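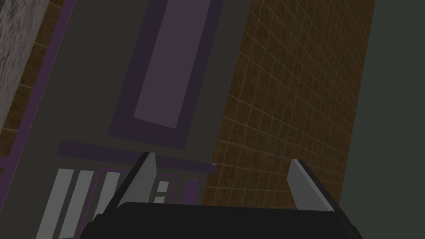 My mother-in-law is moving into our downstairs unit and she can't bend or grip well anymore, so I've been trying to work out whether any kind of robot arm could take over a few kitchen jobs for her. The three I care about are opening and closing the oven, turning it off when she forgets, and wiping down. A small outfit called Erumside sells an arm on a rolling base, and most of what they show is simulator footage. In the rendering the gripper has two fingers with flat gray pads, open with nothing between them, and there's a small rounded purple knob-like shape on the gray surface past them. A knob is exactly the kind of thing I need it to deal with, and I can't tell from a simulation whether that means anything for a real kitchen. Ours has tile behind the counter and an old stove with stiff knobs you push in before they turn. Has anybody here used one of these at home? Is it worth waiting, or should I put the money toward something simpler? I have until the end of summer to decide.

Posted by tilebacksplash, Jun 13, 2022

**mill_road_fix**

I don't have the Erumside one. I ran a McKinnon arm on a bench in my shop for eight months, so take this as shop experience and not kitchen experience.

Simulation tells you the arm can reach a spot and the fingers can line up with it. It tells you a lot less about friction. A push-and-turn knob is two motions at once with a spring working against you, and flat pads like to slide off anything round. On my drill press I had the arm turning a plain plastic dial that was about as easy as a dial gets. I kept a tally because I wanted to know if I could walk away from it. Out of 622 tries it needed me 70 times. Most of those were slips, and a few were the arm stopping because it thought it had hit something. For a shop job where I'm standing there anyway, that was fine. For a stove with someone who can't easily step in, I wouldn't do it.

What it was good at:

- Picking up the same part from the same tray
- Holding something still while I worked on it
- Opening a drawer, once I put a big bar handle on it

The drawer is the one I'd pay attention to. I spent a weekend trying to get it to use the original handle and then fixed it in ten minutes with a different handle. Changing the kitchen is usually cheaper than a smarter arm.

Wiping down is somewhere in between. Mine could drag a sponge over a flat board all day. It didn't know if the board was clean, and it would push a screw or a washer along in front of the sponge and off the edge. Picture that with a drinking glass.

If you do go ahead, ask the seller these before you pay:

1. Can they show the same task on a real stove, unedited, several times in a row?
2. What does the arm do when the power drops while it's holding something?
3. How much does the gripper push with, and can you set a limit on it?
4. Who sets it up again if the base gets moved?

Number 4 cost me the most time. Bump the base and everything it learned is off by that much.

**ovenmittsusan**

Robots are not there yet, save your money. My robot vacuum can't get over the bathroom threshold and you want one to cook.

Get a stove with an auto shutoff.

**pantry_and_porch**

The vacuum comparison isn't much help, but I agree on the shutoff. We put one on my dad's electric range in May. It's made by Wevau and it cuts the power if there's no movement in the kitchen for a while. You set how long. An electrician did the install, and it took him under an hour. Check whether yours is gas or electric before you order anything, as the one we have is electric only.

For the oven door, an occupational therapist had us try a wall oven at counter height with a side-hinged door. Dad can open it with his forearm. It was not cheap, but it works every day and doesn't need charging.

I did go see a home arm in person, the Prisorness demo kitchen. It put away eight plastic cups and took longer than it took us to drink our coffee. The staff reset it once while we were there. I thought it was interesting and I'd look again in a few years - the person running it was pretty open that they don't let it near a hot burner.

So I'd split your list up. Shutoff device now, door or handle changes when you can afford them, and hire out the wiping if she can't manage it. Her county aging office may also cover part of the kitchen changes, ours did, but you have to apply before the work starts.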